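**Fladavthorpe clinic opens its hearing checks to everyone over 25**

Good news for anyone who has been turning the television up a little louder each winter and blaming the actors for mumbling. The Laskowska Health Center in Fladavthorpe is bringing back its free hearing checks in April, and this time you don't need a letter from your doctor or a birthday with a six in front of it. Anybody over 25 can simply walk in.

The checks take 15 minutes, and last year 716 people came through the door for one, which pleased the staff no end and kept the kettle very busy indeed.

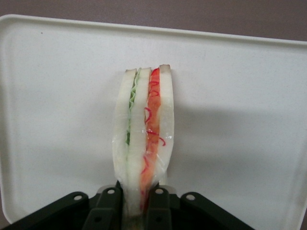 Audiologist Maja Borkowska has run the program for 2 years now, and she would dearly love to see more people in their thirties and forties, especially those who work around loud machinery or wear headphones all day long. "People will happily get their eyes tested, and they'll go to the dentist if you nag them," she told us, "but ears get left until the family starts complaining. Come in early and let's have a chat about it – it's a friendly room."

Each visitor sits in a quiet booth, presses a button when a tone sounds, and goes home with a printed chart to keep. Anyone whose results need a closer look will be offered a longer appointment at the center, also free of charge, and there are foam earplugs at the front desk for whoever would like a pair (gardeners with leaf blowers, please do take some!).

Doors open at 9 a.m. and the last check of the day starts at 4:30 p.m. Parking is behind the building, next to the pharmacy.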